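Darnia D2 Dual-Arm Bench Cell
Equipment page - handling and packing

Overview

The Darnia D2 is a bench-mounted cell with two arms on a common rail, supplied by Ultholm for light handling of retail goods and soft packaging. It is sold to packing departments, returns desks and test rooms that need two-handed work on small items and have no floor space for a guarded industrial cell.

This page covers what is in the supply, what the buyer has to provide, and the items that are most often left out of a first budget. Prices are given by quotation only, as the fitting-out varies from site to site.

What is supplied

Two arms, left and right handed, each with a two-finger parallel gripper
One mounting rail with cable channel
One wrist camera per arm, with bracket and lead
One fixed camera for the work area
Control unit and power supply
Low wall panels for the back and both sides
One spare set of gripper fingers per arm

The bench, the mat and the host computer are not supplied. Wall panels may be left off the order if the bench already stands in a walled bay, but the fixed camera should then be set up again against the actual background.

Finger types

Two finger types are offered and should be chosen before ordering. Changing over later means a new calibration.

Type A, narrow tip. Suits rims, edges and thin sheet. Paper cups, card sleeves and the top edge of a carrier bag fall into this class. The tip enters an open mouth and closes on the wall from both sides. Closing force must be set low for single-wall cups, which otherwise take a permanent crease.

Type B, broad pad. Suits textiles, cushions and moulded foam. It is slower to release flat paper and is not advised where bags are the main product.

Mixed fitting (A on one arm, B on the other) is possible. Ask for it on the order form, as the control unit leaves the works with matched settings.

Paper bags and other soft goods

Buyers often plan cycle times from rigid cartons and then run bags. This gives figures that cannot be met. A bag changes shape when it is gripped, and its handles move on their own and can pass behind a finger or catch on a bracket. Allow a separate line in the trial plan for each bag size, and a further one for bags with rope or cord handles.

Bulky items such as cushions take up working room and can hide smaller goods from the fixed camera. The wrist cameras make up part of this loss. Where large and small goods share the bench, the second wrist camera should not be removed to save cost.

Patterned mats are acceptable. A plain mat makes set-up quicker, but if the cell will later stand on a printed surface it should be set up on one.

Site requirements

Bench: level, rigid, and fixed to the floor or wall. Trestle tables are not suitable.
Power: 2 mains outlets on the same circuit, within reach of the control unit.
Lighting: even, from above. Direct sun across the bench upsets the wrist cameras, and blinds should be priced in where there are windows on that side.
Access: clear space behind the rail for cable changes.
Network: wired connection. Wireless is not supported.

Budgeting

The cell itself is normally the largest line but seldom the only one. The following should be entered separately:

Fingers. Treat these as a consumable. Inspect at every 1,000 grips and replace when the inner face is polished or split. Sites handling kraft paper will see dust on the fingers well before wear is a concern - wipe with a dry cloth, no solvent.
Arm cables. These flex with every move. One spare per arm should be held on site.
Test goods. Paper cups and bags used in trials cannot go back into stock. A pack of 10 of each type is a sensible start.
Staff time. Set-up calls for 2 people, one of whom stays with the cell through the trial period.
Calibration. One visit is included. Further visits are charged by the day from the Wudimlow depot.

Ordering and lead time

Orders are taken by Ultholm direct or through Afolabi for sites that need the bench and computer in the same purchase. Orders placed before the end of June ship with the current control unit. Later orders may carry the revised unit, which uses the same rail and the same fingers.

Trial hire is available for the complete cell only. Hire charges are set against the purchase price if the order follows within the hire period.

Cell at work

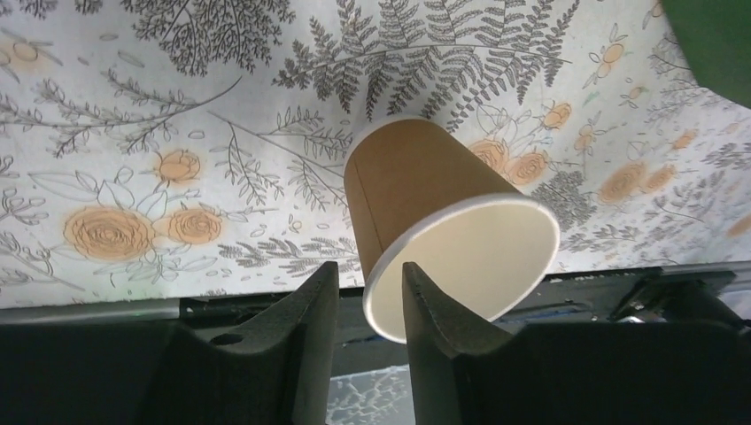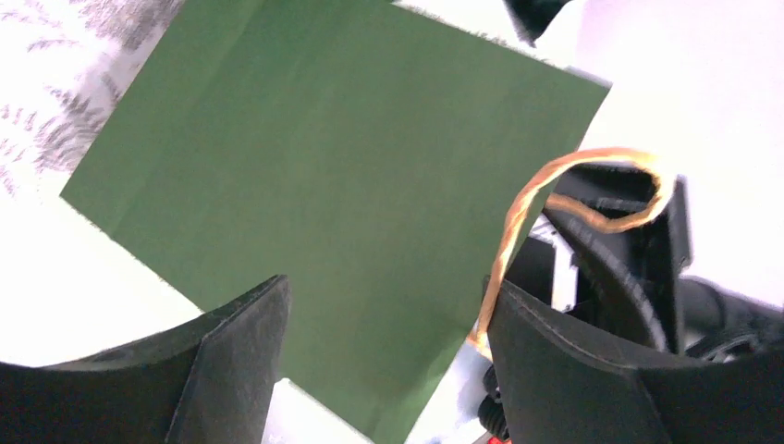
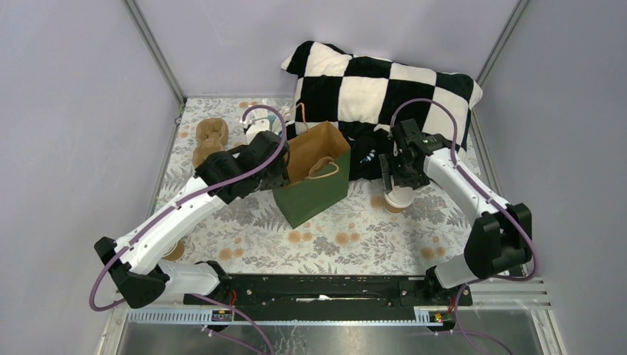
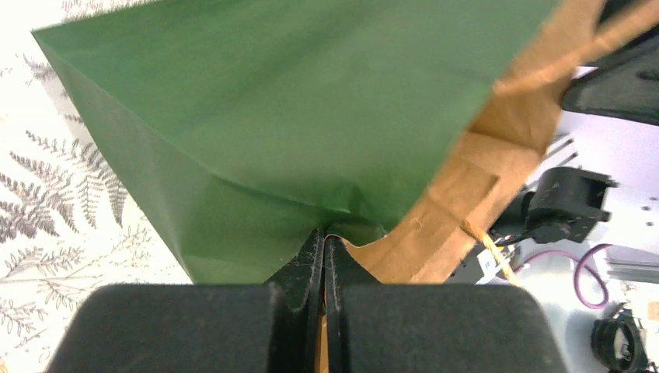
Dual-arm handling of packaging and soft goods on a fern-print surface. First, second and fourth: wrist cameras. Third: fixed camera.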